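Student projects > Grendau Cup, "cover the stack" task

marneo_team
Hello everyone. I am helping the student team in Marneo and we are preparing the October round. The task is the one with the cover: the operator holds one gripper in each hand, takes the cream cover and puts it over the small stack without the stack falling. The students must bring 200 good demonstrations and we have 144. My problem is the left hand. When the left gripper comes close to the base of the cover, the fingers touch the stack and something moves. Should we throw away these demonstrations or keep them?

tapeandpaper
Throw away. If the stack moves, the demonstration is bad. We had a mixed set last season at the Dimora school and the policy learned to push the stack a little every time. It was very difficult to remove this habit.

kestrel_9
I don't agree with tapeandpaper. A small touch is normal, and the policy needs to see how a person corrects it. Throw away only the ones where the stack falls or where the operator stops and begins again. How many of the 144 have a touch?

marneo_team
We looked again last evening and it is 27. In 3 of them the stack fell, so these are already deleted in my mind. For the other 24 I am not sure.

tapeandpaper
24 is a lot for one mistake. Is it the same student in all of them?

marneo_team
Mostly two students, yes. They hold the gripper low, with the wrist almost on the table. The others come from higher and they have more space. I did not want to tell them how to hold it, because the rules from Hirose say that the operator chooses the grip.

kestrel_9
The rules say this for the competition day. In training you can say what you want to your own students. Check also the cables. If the cable pulls on the forearm, people go low without noticing it.

oddsocks
Sorry to enter with another subject, but do you draw the start position on the paper? We were told that pencil is allowed and marker is not, and then a different judge said nothing is allowed.

kestrel_9
Pencil is allowed if it is faint. Page four of the task sheet, under the part about the table.

tapeandpaper
It says "light marks". In my opinion this is not the same as a pencil line, and I would ask before the round. We lost points for exactly this.

marneo_team
We will ask, thank you both. About the demonstrations, I decided this: the 24 go in a separate folder, we train once with them and once without, and the students compare. It is more work, but they wanted to know the answer more than I did. I also asked the two students to try with the right hand waiting farther away until the left one is in its place – it gives them less to think about. 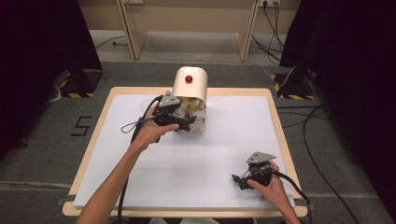

We continue tomorrow at four o'clock and I will write the result of both trainings in this thread.

Back to top | Contact the moderators | © Grendau Cup student forum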